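The Contents of the Toy Bin

The Merano Family Center keeps a lending collection of toys on the ground floor of its annex, in a long room that was once used for filing. Member families may borrow from it during opening hours, and the center's preschool groups draw on it every weekday morning. The collection contains board games, puzzles and a shelf of puppets, but the greater part of its circulation comes from the mixed bins, in which building blocks, animal figures and other small items are kept together.

The practice of mixing runs against the advice given in most guides to storage, which recommend that every category of toy be given a separate, labeled container. The center followed that advice for 9 years. Blocks were kept with blocks, farm animals with farm animals, and vehicles in a drawer of their own. Under the policy adopted in July, the drawers were retained for sets that depend on being complete, while loose single pieces were moved into open bins.

Seema Rajput, who oversees the collection, proposed the change after reviewing two years of loan slips. Families who borrowed a drawer of animals often returned the next day to ask for blocks, in order to build a pen or a stable. "The children were already combining them," Ms. Rajput said. "Our shelves made that a matter of two visits and two forms."

Selection for the bins follows a written standard. A piece must be large enough to be held comfortably by a three-year-old, must be made in one solid part, and must withstand repeated washing. Figures with detachable accessories are excluded. Blocks are accepted singly, whether or not the set to which they belonged still exists. Color is not a criterion, although the staff prefer strong colors, which are easier to find at the bottom of a deep container.

The bins themselves have been the subject of some discussion. Fabric baskets were tried first and lost their shape within a season. Shallow trays on casters, supplied by Trolleo, proved convenient for the preschool groups but allowed small pieces to spill whenever a tray was turned quickly. The center now prefers rigid containers with tall sides, and it does not replace them for reasons of appearance. Scratches and worn patches are accepted as long as the surface can be wiped clean and no edge has become sharp.

Cleaning takes place at the close of each loan. Hard plastic pieces are washed in warm water with mild soap, rinsed, and laid out on racks overnight. Figures with narrow legs or deep folds are brushed by hand. Pieces that have cracked are withdrawn at this stage and entered in a register, together with the name of the bin from which they came.

The Shearer Fund has provided a grant that will allow the collection to grow to 200 pieces by next summer. Part of the money has been set aside for animal figures, for which demand remains highest, and part for larger blocks suited to younger children. Purchases will be made in small lots, so that each addition may be tested in the preschool rooms before it is lent to families.

The center has also revised the card that accompanies each loan. The earlier version listed every item and asked parents to check each one before returning the bin. The new card asks only that the toys come back clean and dry, and that any broken piece be returned with the others. 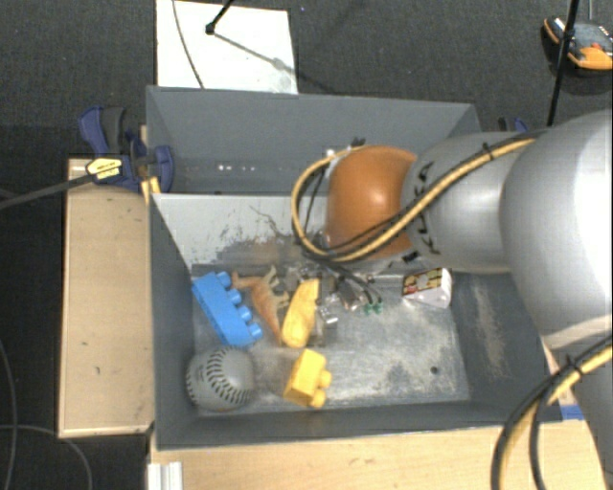

Loans are made for two weeks and may be renewed once at the front desk. Families wishing to donate toys are asked to bring them during opening hours and to leave any original packaging at home.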